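Home | Rooms | Self Check-in | FAQ | Contact

Your Stay at Potumberg – Frequently Asked Questions

Most of what guests write to us about is chargers, boxes, the marble and things left behind. The answers are collected on this page. If yours is missing, send a message to the desk and Ebere Ogbonna or Aminu Isah will reply, usually the same day.

A lot of it comes down to small things getting put down wherever there is space, then forgotten at checkout.
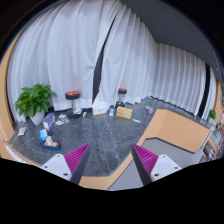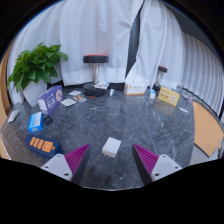
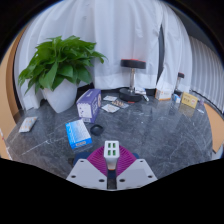
We ask everyone to do one slow lap of the apartment before leaving. Pull the curtains back as part of it. They reach the floor, and a phone cable can sit behind them for a week before anyone sees it.

CHARGERS AND POWER

Do you provide chargers?

Yes. Each apartment has one USB charger with several ports, so a family can share a single outlet. Cables are not included. If you forget yours, the desk has a few to lend, but we can't promise one for every phone.

Can I take the charger to another room?

Yes, anywhere in the apartment. Please put it back before you leave. It is the item we replace most often, and in nearly every case it went home in a guest's bag by accident.

I packed your charger by mistake. What now?

Write to us and we'll send a prepaid label. There is no fee if it comes back within two weeks.

Can I plug in my own power strip?

Yes, as long as it has its own switch and isn't plugged into another strip. Don't run the cord under the curtains.

THE MARBLE

What can I use to clean the marble?

Water and a soft cloth. For a sticky spot, use one drop of dish soap, then wipe again with clean water. No vinegar, no lemon, no bathroom spray. Dutero stone cleaner is under the sink and is safe if you follow the label.

I spilled something. Do I need to report it?

If it wiped off, no. If it was wine, coffee, juice or anything with vinegar in it, tell us even if the spot looks fine. Acid leaves a dull mark that only shows up in certain light, and Sylvain Marchal can usually polish it out if he gets to it early. We don't charge for spills that are reported during the stay.

Can I put hot pans on it?

No. Use the trivets in the second drawer.

Are scratches charged?

Small ones, no. Marble picks them up with use. We only charge when something heavy has been dragged across it, so please lift boxes and suitcases.

BOXES, CARDS AND PACKAGING

Can I have packages delivered?

Yes. Put your apartment number on the first line of the address. Packages go to the desk, and you can collect them from 8 a.m. to 9 p.m. We don't sign for anything that needs to be refrigerated.

Where do empty boxes go?

Flatten them and take them to the blue bin in the courtyard. The code for the gate is 974. If a box still has something in it that you don't want, take the contents out first. Our cleaners don't open closed boxes. A closed box is treated as your property, and it goes to storage with the rest of the lost items.

I left product boxes and leaflets out. Will they be thrown away?

Not during your stay. We don't throw away paper, cards or packaging until you've checked out, and even then loose cards are kept for 14 days. Fatima Edet, who runs the cleaning team, made this rule after a guest's warranty card was recycled last December.

What about medicine?

Please check for blister packs, sachets and small bottles in particular. They are easy to miss. For safety reasons we can't mail medicine back to you. We hold it for three days in case you can pick it up, then take it to the pharmacy for disposal.

PLANTS, STOOLS AND CURTAINS

Should I water the plants?

No, thank you. They are watered on Thursday by the cleaning team. More plants have died from kindness than from drought here. If the leaves are drooping badly, send us a message.

Can I move a plant?

You can, but please lift the pot and don't slide it. Keep the leaves clear of the heater. We'd also like you to keep it near the curtains if you can, where it gets filtered light.

Is the plant safe for pets and small children?

Assume it isn't. Many common houseplants upset the stomach if chewed. If you're bringing a pet or a toddler, tell us before arrival and we'll take the plants out.

Can children use the bar stools?

With an adult next to them. The stools are not made for climbing.

The seat cushion has a stain. Can I wash it?

Please leave it for us. We have spares, and Lærke Brøndum at the desk can swap it during the day.

Can the curtains be opened?

Yes. Pull from the middle, at about shoulder height, and go slowly. If one sticks, leave it and call us. Don't tie them in knots to let the light in – there are tiebacks in the closet.

LEFT-BEHIND ITEMS

How long do you keep things?

Electronics, clothing and documents are kept for three months. Toiletries and opened food are thrown away on the day of checkout.

How do I describe what I lost?

Color, size and where you last had it. "A charger" doesn't help much, as the Gollness cabinet at the desk has a whole shelf of them. A photo is best, even an old one.

How much does shipping cost?

You pay the actual postage and nothing on top. Small items go in a Bako padded envelope. Anything larger goes in a carton, and we'll send you the price before we mail it.

Can a friend pick it up for me?

Yes. Send us the friend's name in advance and ask them to bring ID.

I checked out an hour ago and just remembered something. Can I come back up?

Call first. Your door code stops working at 11 a.m., and another guest may be on the way. If the apartment is still free, someone will walk up with you. For apartments 312 and 374 the desk is in the other building, so allow ten extra minutes.

Was this page helpful? Yes (902) No (37)
3 comments

Contact the desk | House rules | © Potumberg Apartments | Back to top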